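July, late evening

Another letter from Skekum about the heat pump. The price has gone up to 68 a month and they call it an "adjustment for your comfort." My comfort was fine at the old price. I read it twice, looking for the part where I get something for the extra money, and put it in the drawer with the other 3.

The man from Jilano came by at four to tell me I could save 300 a year by switching to them. I asked him 300 compared to what. He said compared to the average household. I asked who lives in the average household and he gave me a leaflet. Small print on the back says the savings depend on insulation, usage, weather and "other factors," so pretty much everything. I didn't sign.

Then there is the Wikström thermostat, which is supposed to learn my habits. It has had since spring to learn that I get up at six, and this morning the kitchen was cold until well after seven. The app says I am in the top tier of efficient users. I'd be efficient too if I just switched the thing off.
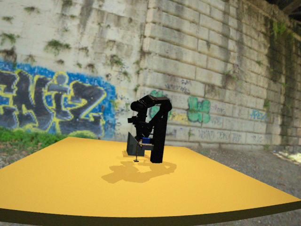
Takska has the cheapest rate on paper, but you have to stay 4 years and they won't say on the phone what it costs to leave early. "It varies." I have heard that one before, from the window people, and it varied upward.

So I'm staying put for now – out of stubbornness mostly. I'll read the meter myself on the first and write the number in the back of this book. If theirs doesn't match mine I'm calling Skekum, hold music or no hold music.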